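工单主题：打印后台在下午集中掉线，标签错位
产品：Cirside 标签打印服务
提交方：Tatard 仓储，二号库
当前状态：处理中（客户要求保持打开）
优先级：高，曾被改为中，后改回

最初描述

每天下午两点过后，打包台的标签打印开始变慢，到三点前后必有一次整体掉线。掉线的表现是：打印任务在后台显示“已发送”，打印机指示灯正常，纸不动。重启后台服务以后，积压的任务一口气全吐出来，而且从第一张起就往下错一格，收件地址印在上一张的撕纸线上。打包台只能整卷撕掉重打。

上午从来不出这个问题。同一批打印机，同一种纸，同一根网线。

我在提交这张工单之前已经做过下面这些，请不要再让我做一遍：换过标签纸，重装过驱动，校准过纸张传感器，清洁过打印头，重启过交换机。每一项做完以后上午都好，下午都坏。校准传感器那次，你们的自助页面还弹出一句“恭喜，问题已解决”。当时是上午十点。

支持方回复（一）

您好，感谢反馈。根据您描述的标签错位现象，建议先执行纸张传感器校准，并确认标签纸规格与驱动设置一致。若仍有问题，请清洁打印头后重试。

Tatard 回复

请往上看两段。

支持方回复（二）

抱歉给您带来不便。为进一步分析，请提供后台日志，时间范围覆盖掉线前后各 5 分钟，日志级别设为“详细”。同时请确认后台版本。

Tatard 回复

日志已上传。我把级别调到详细之后，服务本身慢了一截，所以请在判断“慢”的时候把这一点扣掉，别到时候又告诉我慢是日志造成的。不开详细日志的时候它一样慢。

我自己先看了一遍，有几处不像传感器的事：

14:07，后台第一次出现“等待队列锁”，等了 12 秒。
14:31，同样的提示，41 秒。
14:52，等待 90 秒后放弃，随后所有打印机同时被标为“空闲”。
14:53 以后，任务照样进来，照样显示“已发送”，没有一条真正到打印机。

如果是传感器或者打印头，应该是某一台坏，不会是所有打印机在同一分钟坏。我对“标签纸规格不一致”这个说法持保留意见，除非纸会看表。

支持方回复（三）

感谢您提供详细日志。我们注意到队列锁等待时间较长，通常与网络延迟有关。建议您联系网络服务商检查线路，或在非高峰时段打印。

Tatard 回复

后台、数据库和打印机都在同一个机柜后面的同一台交换机上，打印不经过外网。昨天下午我在掉线期间从后台主机持续测了到每台打印机的延迟，没有丢包，延迟和上午没有区别，结果已附。

至于“非高峰时段打印”，下午两点到四点是承运商来收货之前的时间。仓库的包裹不能挑一个你们方便的时候出门。

另外请说明一下“通常与网络延迟有关”的依据。你们的帮助文档里，队列锁这一节写的是数据库，没有一个字提到网络。

支持方回复（四）

已将您的工单升级至二线。二线工程师建议将后台升级到最新版本，新版优化了队列性能。

Tatard 回复

更新说明我看了，里面写着“若干性能改进及问题修复”。请告诉我是哪一项改进、修的是哪一个问题、和 14:52 那次放弃有什么关系。如果答不上来，我不会在出货旺季之前给一个正在运行的库升级，去换一句“若干”。

我可以在测试机上装。测试机上没有下午，所以大概率什么都看不出来，但我会装。

Tatard 补充

测试机已装新版。单独打印正常，连续打印正常，这我早就料到了。随后我把前一天下午的全部任务按原来的时间间隔重放了一遍，旧版和新版各一次，都没有掉线。所以任务数量本身不是原因，下午还有别的东西在动这个数据库，重放里没有它。

于是我去查了数据库的连接记录。每天 14:00 有一个名叫 Maltano 的连接进来，一直到打印恢复以后才走。Maltano 是我们做库存对账的软件，由 Özkan 公司实施。他们当初给我们的文档写的是“夜间对账，不影响业务”。

我已同时向 Özkan 开单，内容抄送在这里，免得两边互相说是对方的事。

Özkan 回复（由 Tatard 转贴）

Maltano 对账任务为只读操作，不会对第三方系统造成影响。计划时间为凌晨 2:00，请确认您的服务器时区设置。

Tatard 回复 Özkan

服务器时区没有问题，其他所有定时任务都按时执行。请看你们自己的配置页：时间栏填的是“2:00”，旁边的十二小时制选项勾着，后面跟的是“PM”。配置记录显示它从六月那次维护以后就是这样，那次维护是你们远程做的。

“只读”这一点我也不接受。连接记录里，对账期间它对任务表持有的是共享锁，打印后台每发一张标签都要更新这张表。你可以一个字都不写，照样把门堵住。

支持方回复（五）

感谢您的深入排查。既然已确认原因为第三方软件，本工单是否可以关闭？

Tatard 回复

不可以。现在能确认的只有对账任务在那个时间占着锁。下面这几件事仍然是 Cirside 的：

后台拿不到锁，放弃之后把打印机标成“空闲”，继续接任务，继续显示“已发送”。任务没有发送。打包台的人看着“已发送”站在那里等，这比直接报错耽误的时间长得多。

重启之后积压任务全部吐出，没有询问，没有去重。这里面有的包裹已经用手写面单发走了，结果又多出一张正式标签。

错位一格到现在没有解释。锁可以解释慢和停，解释不了为什么恢复以后的第一张就往下走。我不相信它会跟着对账任务一起自己消失。

支持方回复（六）

关于第一项，二线确认后台在锁等待超时后会重置设备状态，属于设计行为。关于错位，可能与传感器校准有关。

Tatard 回复

关于设计行为：请把它写进文档，我会在续约的时候拿给采购看。

关于错位：我做了一个对照。上午十点，没有对账，没有任何锁等待，我手动停掉后台，放进去几张任务，再启动。第一张就错位，每次都错。也就是说，触发条件是“带着积压任务启动”，和下午无关，和传感器也无关。传感器校准前后各做了一遍，结果相同。

把打印指令抓下来对比，正常任务的开头没有走纸命令，重启后第一张任务的开头多了一条。这是后台自己加的。我手动把这一条删掉再送到同一台打印机，位置是正的。

支持方回复（七）

已收到，我们复现了该现象。后台启动时会发送一次走纸以清空缓冲，在有积压任务时会与首个任务合并。研发已登记为缺陷，修复版本待定。

Tatard 回复

谢谢，这是本工单里第一个和日志对得上的回答。

“待定”是什么时候？如果近期没有，请至少给一个可以关闭启动走纸的开关。我在配置文件里看到一个名字很像的参数，默认是开，文档里没有。请确认能不能改，改了有什么后果。在你们书面确认之前我不动它。

支持方回复（八）

该参数可以关闭。关闭后，更换标签卷时需要手动走纸一次。

Tatard 现场记录

参数已关，先在一个打包台上试。带积压重启，第一张位置正确。换卷后手动走纸，位置正确。随后改了其余打包台。

对账时间由 Özkan 改回凌晨。改完当天下午没有锁等待。我不打算把一个下午当成证明，上次你们的“恭喜”也是这么来的。再看几天，包括月底那次盘点，那时候 Maltano 会在白天手动跑一遍全量，正好看锁等待会不会回来。

暂时的做法已经通知打包台：看到“已发送”而纸不动，不要重复点打印，也不要自己重启后台，先查队列页面里的锁等待时间。凡是已经手写面单发走的，当场在系统里作废，别等积压吐出来再找。

尚未解决

超时后仍显示“已发送”。支持方说是设计，我方说是缺陷，保持打开。

重启后自动吐出积压，无确认。支持方未回复。

启动走纸的正式修复。已登记，无版本号。

Özkan 尚未说明六月维护为什么改动了时间格式，也没有说明其他客户是不是一样。他们的回复里写“已优化配置”，我请他们写清楚优化前是什么。

附件：后台详细日志，延迟测试结果，数据库连接记录，打印指令对比。

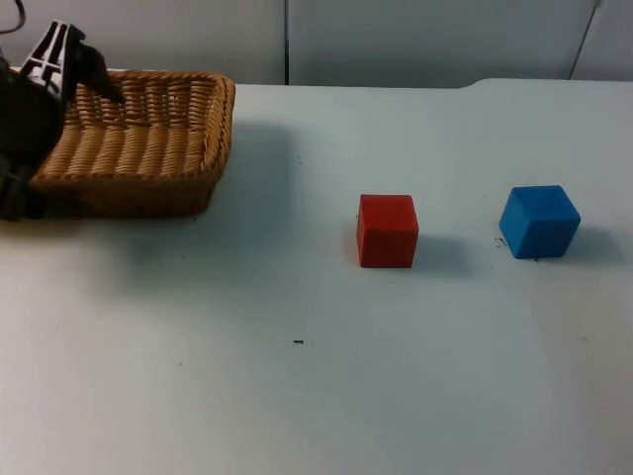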